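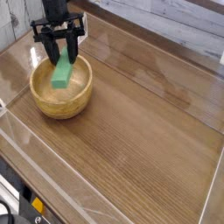

Sunee Hemmin asks why the Deteo planner waits after a grasp command when the gripper has already reported that it's done. The wait is the settle timer. It holds the next motion for 60 ms and you can change it in the planner settings.

Can I turn off collision checks near container walls?

Yes, per object.

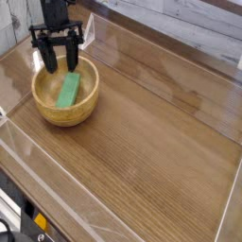
Release checks run separately from grasp checks. Each finger gets its own clearance value, default 3 mm. With open fingers inside the rim of a bowl, set the rim as a keep-out ring or the retreat path may be rejected.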